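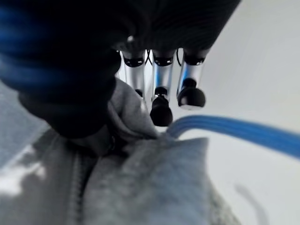
O tecido cinza-claro, visto bem de perto.

Minha avó dizia que roupa boa é a que já foi consertada uma vez, e eu passei boa parte da vida achando que isso era conversa de quem não queria gastar dinheiro (e era também, coitada, com 2 filhos em idade de escola e o preço das coisas!). Mas em março resolvi abrir o armário do corredor, aquele que todo mundo aqui em casa finge que não existe, e tirei de lá tudo o que estava esperando agulha. Deu 15 peças. Quinze! Tinha uma calça minha de antes da mudança, uma toalha com a barra solta e o pulôver do Torben, que ele jurava ter esquecido no trem.

Comecei pelas fáceis, botão e bainha, sentada perto da janela com o rádio baixinho. Depois tomei coragem e fui para o cerzido, que aprendi num curso de fim de tarde com o Wolfram Dreßler, um senhor alemão muito paciente que me fez desmanchar o mesmo remendo até eu entender que não se puxa a linha. Puxar a linha franze tudo em volta, e aí o conserto fica mais feio que o buraco. Ele tem um livrinho de costura doméstica de 1831, herdado de uma tia, e deixava a gente folhear com as mãos bem lavadas. As ilustrações dos pontos são uma beleza, embora eu não leia uma palavra daquela letra gótica.

A linha que estou usando é da Kuhlmann, comprada num armarinho pequeno perto da feira, daqueles com gavetinha até o teto. Fui buscar só cinza e voltei com mostarda, verde-musgo e um azul que não combina com nada que eu tenho, mas que era bonito demais para ficar lá. Quem costura me entende.

Até agora consertei 14. A que falta é justamente o pulôver, porque o cotovelo abriu de um jeito que pede tricô, e tricô eu só sei o básico. O Torben Diekmann, dono da peça, diz que pode usar assim mesmo, com a manga arregaçada. Não deixei! Se alguma de vocês souber refazer cotovelo sem desmanchar a manga inteira, me escreva, que eu passo o café.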